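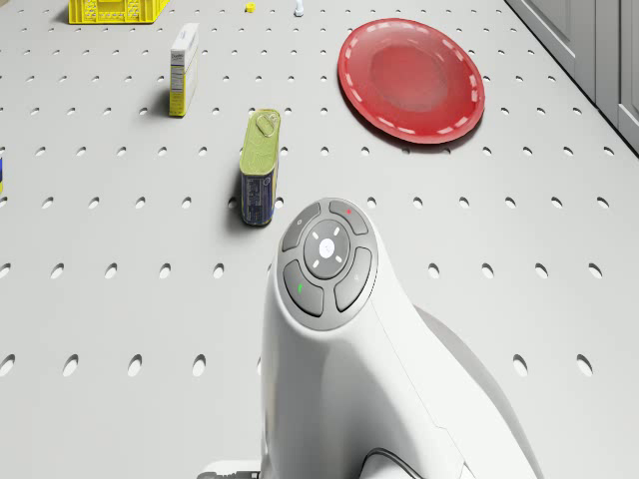
Who should fill in this checklist?
The person who opens the workshop fills it in before the first job of the day. Where two people open together, one inspects and the other signs.

TRULTPORT JOINERY WORKSHOP
Opening inspection, benches, hand tools and extraction
Sheet 10, December
Inspected by: Kevin Urrego
Start time: 07.15

1. Floor and gangways

1.1 Gangway between bench row and timber rack clear to 800 mm. Pass.
1.2 Floor swept, no offcuts under benches. Fail. Offcuts under bench C, removed during inspection.
1.3 Anti-slip strip at side door fixed along full length. Pass. Corner nearest the hinge is starting to lift. Check again next sheet.
1.4 Fire exit opens from inside without a key. Pass.

2. Benches and perforated tops

2.1 Tops level, no rocking under hand pressure. Pass.
2.2 Holes free of glue, dust and broken dowel. Fail. Glue in the back row of bench B. Drill out by hand, do not use the pillar drill.
2.3 Storage crates stacked no higher than the bench edge. Pass.
2.4 Small loose parts put away in lidded tubs at close of work. Comment: lids missing from the plug cutter tub. Reordered from Tumska.
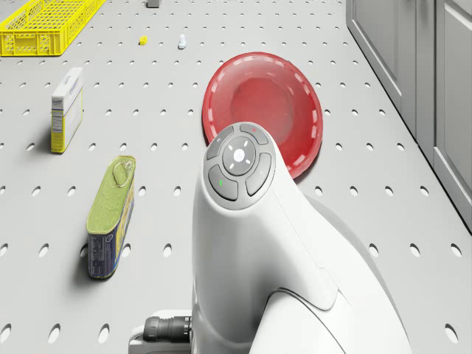 3. Dust extraction

3.1 Drastetti unit starts at first press. Pass.
3.2 Hose free of splits, clips tight at both ends. Pass. Clip at the bandsaw end replaced last month and holding.
3.3 Collection bag less than two thirds full. Fail. Bag changed, old bag tied and taken to the yard skip.
3.4 Filter shaken down for 15 seconds with the motor off. Done.
3.5 Asset label legible. Pass. Label reads 1043. The register still shows the old entry for this unit and needs correcting. 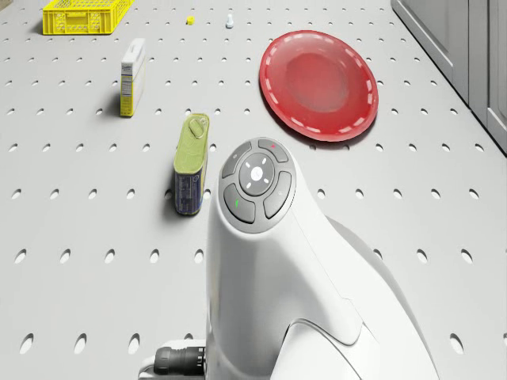
Can work start if an item in section 3 has failed?
Hand work can start. Sawing, sanding and routing wait until the fault is put right and the item has been marked again with the inspector's initials.

4. Hand tools and wall storage

4.1 Chisels capped and edges free of chips. Pass, except the 10 mm bevel edge, which is chipped at one corner. Withdrawn for grinding.
4.2 Hammer heads tight on shafts. Pass.
4.3 Screwdriver handles free of cracks. Pass.
4.4 Wall hooks seated fully in the board, no sideways play. Fail. Two hooks loose above the vice. Longer-shank type on order from Gebretsadik. Saws to stay in the cabinet until fitted.
4.5 Nothing hung above head height. Pass.
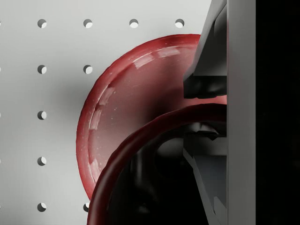
How long are completed sheets kept?
Each sheet stays in the folder by the office door until the yearly audit, then goes to the archive box with the repair invoices attached.

5. First aid and sign-off

5.1 Eyewash bottles in date, seals unbroken. Pass.
5.2 Plasters and dressings restocked. Comment: large dressings low, enough for this week.
5.3 Accident book present, pen attached. Pass. Pen replaced.

Items carried forward: 1.3, 2.2, 2.4, 3.5, 4.1, 4.4
Initials: KU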